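Who Sits Where: A Summer of Watching a Town Square
Student project report, Urban Geography elective
Submitted 2025-01-19

I picked this topic because I was tired of eating lunch standing up. That's the true origin of the whole thing, and my advisor, Anitha Thevar, told me to leave it in, so I'm leaving it in. I spent last July working the counter at a sandwich shop in Stilville, and every day at noon I'd walk out to the square with my food and end up leaning on a wall like everybody else. There are benches! They just seemed to be in the wrong places, or that's what I thought at the time, and I wanted to find out if I was right or just picky.

So my question was pretty simple. When people stop in a public square, where do they stop, and what makes them stay? I read a fair amount before I started (the reading list is with my notes, which I handed in separately) and nearly all of it says the same few things in different ways. People like edges. People like to have something behind their back. People will sit on almost anything if it's the right height. I figured I'd see all of that in Stilville and be done in a week, and then I wasn't done in a week at all.

What I did was boring but it worked okay. I made a hand-drawn map of the square, split it into 5 zones, and photocopied a big stack. Then I came out at lunch, and again after my shift, and put a mark on the map wherever a person stopped for longer than two minutes. A dot for standing, an x for sitting, a circle around it if they were in a group. Macario Maldonado helped me with the evening ones. He was in my statistics class and he's much faster at it than I am, which ended up causing a problem I'll get to.

By the end of the month we had 335 filled-in maps and 3966 marks. I know that sounds like a lot. It took most of September just to type them up, and I'd like to thank my mom for reading the numbers out loud while I typed, which she did with way more patience than I would have.

Okay, the results. The edges won, and by a lot. Nearly all the sitting happened in the two zones along the storefronts, where there's a low ledge under the windows that was definitely never meant as a seat. The bakery, Lidside, has an awning that hangs over part of that ledge, and that little stretch was the busiest spot on every single lunch map. The actual benches did worse than the ledge did. They face each other across a walkway, and from what I saw people didn't love sitting down and staring straight at a stranger with a burrito.
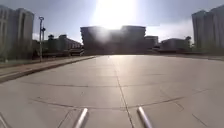
I also asked people about it, though I got shy and did fewer interviews than I'd planned. One was with Signe Mogensen, who has lived near the square since before it was repaved. She told me the old version had a row of planters with wide rims and that people used to park themselves on the rims all afternoon. When the planters went, her walking group moved to the library steps and just never came back. She wasn't mad about it exactly. She said, "You go where there's a place for your coat." I thought about that for days, because I had a column for sun and a column for shade and a column for noise, and I didn't have one for where you put your stuff.

Once I knew to look for it, I saw it all over. On the ledge people had a bag on one side and a drink on the other. On the benches there's an armrest in the middle, so with two people sitting down there's no room left for a bag at all, and it goes on the ground. I started writing "bag?" in the margins of the maps, but that was already late in the month, so I can't do much with it besides mention it.

Shade mattered less than I expected in the evening and more than I expected at noon. Looking back, this is kind of obvious. At lunch the middle zone was something you crossed on the way to somewhere else, and the marks there are almost all dots. After work it filled up some, mostly with kids on scooters and the parents watching the kids on scooters, and the parents stood too. I would have guessed that somebody keeping an eye on a kid for half an hour would want to sit down, but there was nothing close enough to sit on.

Now the problem. When Macario and I both marked the same evening to check ourselves, our maps didn't match very well. He was counting people who paused to look at their phones, and I was only counting people who seemed like they had stopped on purpose. "On purpose" is not a great rule! We talked it over and agreed on the two-minute thing with an actual stopwatch, but the first week of evening maps was done before that. I kept them in the total and took them out of the zone comparison. Mohandas Rajan from the statistics help desk said that was reasonable as long as I said so clearly, so I'm saying so clearly.

I wanted to compare Stilville with another square, and I did make it over to Jimaswood for one afternoon. Their square is smaller and has steps on the long side, and the steps were packed. One afternoon isn't data, though, and there was a fiddle contest going on, so I've left it out of the tables.

If I did this again I'd come back in winter. Everything I have is from warm, dry days, and I'd bet the ledge loses its lead once it's cold enough to feel through your jeans. I'd also measure the seats. I did borrow a tape measure from Venkatesh Fernandes at the Gowda hardware store and got the height of the ledge, then lost the piece of paper (sorry, Venkatesh, and I do still have your tape measure).

As for changes I'd suggest, I'd turn the benches so they look out at the walkway and take off the middle armrests on a couple of them to see what happens. I'd put something with a wide rim back where the planters were. Signe says she'd come back for that, and she thinks the rest of her walking group would too if it's in the shade by lunchtime.

Questions about this report: Student Projects Office, Urban Geography | © 2025 the author | Back to top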